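Wanted: People Who Pick Up After Themselves (and Others)
Lodero Home Trials, Gistivville

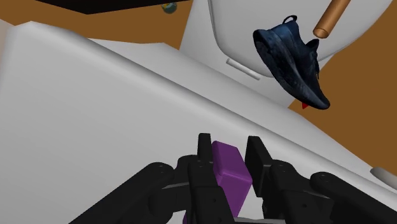 Simulated pickup task: gripper, purple block, and a shoe still to go.

Every few months somebody announces that robots can tidy a house. We have read the claims and we have doubts. A block on a smooth white surface is one thing – a kitchen floor after dinner is another.

We need 14 adults to do ordinary chores at our test apartment while we time them. The same chores then go to the machine, in simulation first. Vernon Dufour, who runs the trials, expects you to win most rounds and would like numbers to back that up.

You will attend 2 sessions in October, clearing floors, sorting shoes and loading shelves. Pay is $300 once both are done. You should be able to bend, kneel and lift a full laundry basket. No technical background needed, and fans of robots are welcome too.

To apply, write to Glenys Mathias at the Lodero office and list 5 chores you do every week.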